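Re: maple board, finish or leave bare?

rhea_m
Kids' block board, pale maple planks, sits on blue pegboard. Oil it or leave it? Seams worry me a bit.

jarero45
Mineral oil. 3 coats, done.

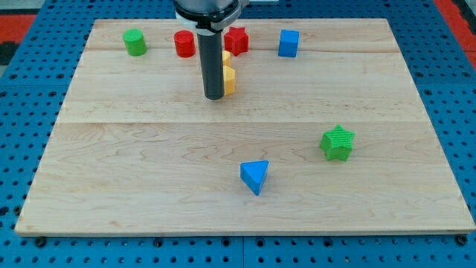 Wipe off the extra after each one - dont let it pool in the seams.

delythj
Disagree. Oil rubs off on painted blocks, ask me about December. Sand to 300 and leave it bare.

jarero45
never had that happen. did you let it cure??

delythj
Yes. A week.

rhea_m
ok so wax maybe? Dont want teh green cylinder sticking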